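3.2 What people said about busy patterns

I should admit up front that I went into this part of the study with a bias. I grew up in a house where every wall was off-white, and I assumed most of our respondents would feel the way I do, which is that a big pattern is fun for a week and then gets on your nerves. The survey did not back me up, and I've spent most of August trying to work out why.

We sent the long form to 200 renters in Zekamham and got 166 back that we could use. The rest were either half empty or filled in by somebody who had moved out before the new wall coverings went up (I left those in at first, then took them out again after rerunning the tables). The short written answers came to 1547 separate remarks once I had split them up, and I coded every one of them by hand, mostly at the kitchen table, using the Naidu scheme from Section 2. It's a clunky scheme and I'd change the "comfort" category if I did it over, because "cozy" and "cramped" both end up in there and they are plainly different complaints.

The thing that came up most was scale. People talked about whether a print was too big for the room far more than they talked about color. Renters in the smaller Felitz units were the pickiest here. One of them wrote that the leaves on her bedroom wall were "bigger than my pillow," and several others said something close to that about the bathroom. In the Nirus building the rooms are larger and the ceilings higher, and hardly a word was said about scale at all. I had expected the reverse, with people in big rooms wanting big drama, so I went back and checked that I hadn't swapped the two columns. I hadn't.

Fake masonry got its own cluster of remarks, and a lot of them were grumpy. The brick prints were described as cheap, as cold, as "a coffee shop." But those same prints were also the ones people said they stopped noticing fastest – in the follow-up calls with 30 of the renters, brick was the pattern they most often had to get up and go look at before they could answer my questions. Florals worked the other way around. People liked them or hated them, and they could tell me what was on them from memory.

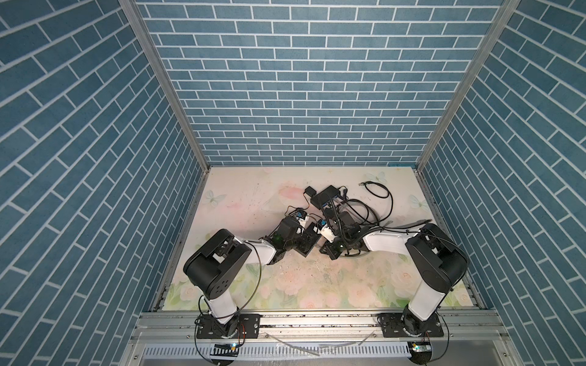
Figure 4. Printed brick walls with a rose and butterfly floor mat.

Mixing patterns is where my coding got shaky, because renters used "clash" for at least two things. Some meant the colors fought. Others meant the subjects had no business together, and those people could be perfectly happy with the colors. Figure 4 has the kind of pairing I mean: slate-blue brick on the walls, pink and creamy white roses on a pale mat, and light blue butterflies that at least stay in the same color family as the brick. By the first meaning I'd call that a mild case, and by the second a strong one. I ended up giving the two meanings separate codes and going through all the "clash" remarks a second time, which moved a fair number of them out of the color group. The totals in the next section use the second pass. The first-pass totals are in the appendix for anyone who wants to compare, though I wouldn't lean on them.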